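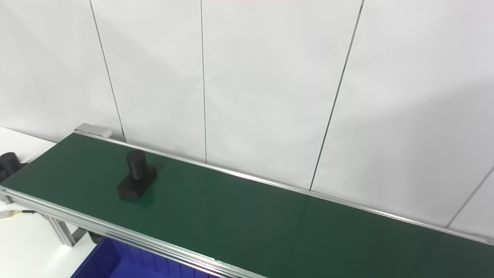

Come and join the belt line at Ullwood!

We're looking for two friendly, patient people to help us sort and check small parts as they travel along the conveyor (mornings only, finished by lunch, and yes, there's always coffee). You don't need any experience at all, just good eyes and a liking for steady work with pleasant company – we'll happily teach you the rest in your first week or so. Shifts run five days, starting in November. Stop by the front desk at Vonis, 108 Grakberg Road, or call extension 812 and we'll have a chat.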